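Skonik opens service desk for its handheld gripper and tracker kits

Skonik has set up a service desk for customers who use its handheld gripper and head tracker kits to record training material for robot arms. The desk opens in April and will look after kits sold directly and through Sumex.

Most calls reaching the company concern setup: a tracker that has worked loose on its mount, a cable that pulls when the wearer turns, or a gripper whose jaw no longer closes squarely. Until now, customers had to send the whole kit back. Under the new arrangement they can ask for a single part, and a technician will go through the refit with them by phone.

"A loose mount looks like a software fault from the desk," said Iman Benjelloun, head of service at Skonik. "People spend a morning on the settings when the screws want tightening."

The company has also rewritten its care sheet. It asks users to check the mount screws before each session, wipe the jaw pads with a dry cloth, and repeat the position check after any part has been changed. Cables should be replaced after 200 hours of use — sooner if the sleeve has split.
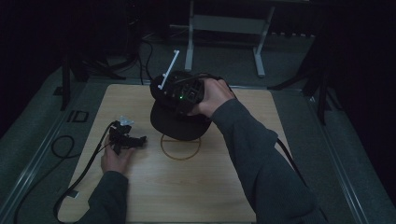 The position check takes place on a marked board and needs no extra tools. The wearer takes off the cap with its tracker fitted and holds it by the crown over the circle on the board, keeping the cable back along the forearm. The gripper stays in the other hand. Readings are then compared with those stored when the kit was delivered.

Tarek Soliman, who runs the test room at Urrutia, has used the new sheet during a trial. "We keep it by the board and tick it off," he said.

The desk will stock up to 70 spare mounts. Orders for parts can be placed through Skonik or Sumex, quoting the kit number.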